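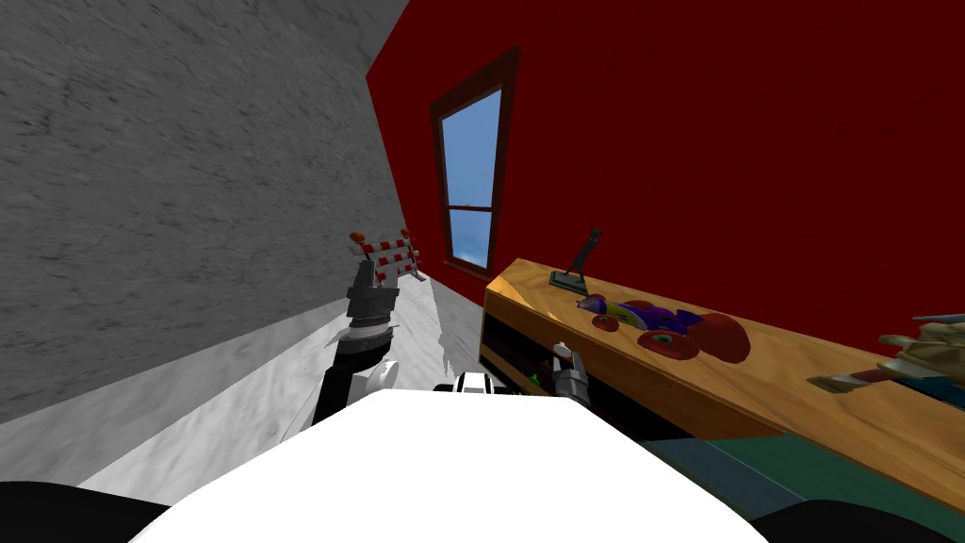 Chapter 7
Thickening: Starches, Eggs and Reductions

By the end of this chapter you should be able to:
explain what happens to flour and cornflour when they are heated in liquid
choose a thickener to suit a sauce, soup or pie filling
make a roux-based white sauce in a stated quantity
put right a sauce that is lumpy, thin or split

7.1 Why sauces are thickened

A thin liquid runs off food and collects at the bottom of the plate. A thickened one clings. Most of the work in this chapter is about getting a liquid to the right point between the two, and keeping it there until it is served.

Cooks use the word "body" for the feel of a sauce in the mouth. Stock that has been boiled down has body from gelatine. A white sauce has body from starch. A custard has it from egg. Each of these behaves differently when it is heated, cooled and heated again, and a cook who knows which one is in the pan can usually tell what will go wrong with it.

In Chapter 6 you made the brown stock that is used again here. If you froze yours, take it out the night before the practical session for 7.4 and thaw it in the fridge.

7.2 Starch

Starch is stored in plants as tiny grains. In cold water the grains do very little. They sink, and if you leave the bowl standing you will find a firm white layer under clear water. When the water is heated the grains take it in and swell, and the liquid thickens. This is called gelatinisation.

Wheat flour starts to thicken well below boiling point, but a flour sauce should still be brought to a simmer and cooked for several minutes. Until then it tastes raw. Cornflour thickens more quickly and gives a shinier result. It is also about twice as strong as wheat flour, weight for weight, as wheat flour contains protein as well as starch.

Dry flour must never be tipped straight into hot liquid. The outside of each clump swells at once and seals the dry flour inside, and that is a lump. There are two common ways round this. The first is to coat the grains in fat, as in a roux. The second is to mix them with a little cold water or milk - this mixture is called a slurry - and stir it in.

7.3 A kitchen example

Fung-ping Hsiao ran the lunch kitchen at Tondosside for several years and kept a notebook of every sauce she made in quantity. Her entry for white sauce is short:

"Equal butter and flour. Milk warm, added in four goes. Do not walk off. Nutmeg at the end, and less than you think."

Her notes for the cheese sauce served with leeks in December are longer, and most of the extra length is about heat. She took the pan off the hob before the cheese went in. Cheese that is boiled in a sauce turns stringy and lets out its fat, and no amount of whisking brings it back fully.

Basic white sauce, pouring thickness

Milk, 500 ml
Butter, 25 g
Plain flour, 25 g
Salt and white pepper

Warm the milk in a small pan and set it aside. Melt the butter in a second, heavier pan over a low heat. Stir in the flour and cook for 2 minutes without letting it colour. Add a quarter of the milk and beat until smooth. The paste will look stiff and uneven at first. Add the rest in three further lots, beating each time. Bring to a simmer, stirring into the corners of the pan, and cook gently for five minutes. Season.

For a coating sauce, use 50 g each of butter and flour to the same amount of milk.

If the sauce is lumpy, push it through a sieve into a clean pan and reheat it. If it is too thin, simmer it a little longer before adding anything. If it is too thick, whisk in warm milk a spoonful at a time. A skin will form on any starch sauce left to stand, so press a piece of damp baking paper on to the surface.

Check your understanding

1. Why does cornflour have to be mixed with cold liquid first?
2. A pupil's white sauce is smooth but tastes of flour. What has been missed?
3. Work out the butter and flour needed for one litre of coating sauce.

Section 7.4 deals with reductions and uses no starch at all. You will need a wide pan, a wooden spoon and the thawed stock.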